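Junk drawer lessons from the Ekon open day

I went to the open day at Ekon's Gekenham shop for the free coffee and came home with opinions about trays. The demonstration was two robot arms and a bench of small electrical bits, and the setup was tidier than any drawer I own.
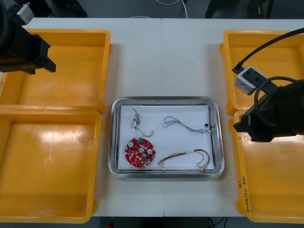

Yellow trays at the sides, a steel one lined with white paper in the middle.

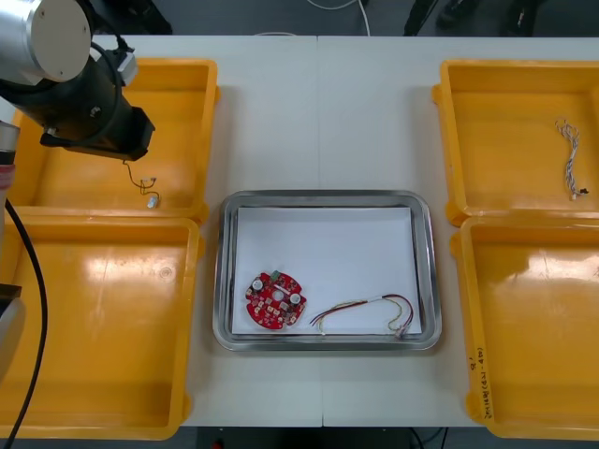
Steal these for your own workbench:

Line the sorting tray with white paper. Tiny screws show up, and you can write on it.

Give wires their own bin. Mine had spent 13 years knotted to a tape measure.

Mark trays in black marker, on the rim, where a lid won't hide it.

Buy shallow. Deep bins are where connectors go to retire — I have 5 of them and trust none.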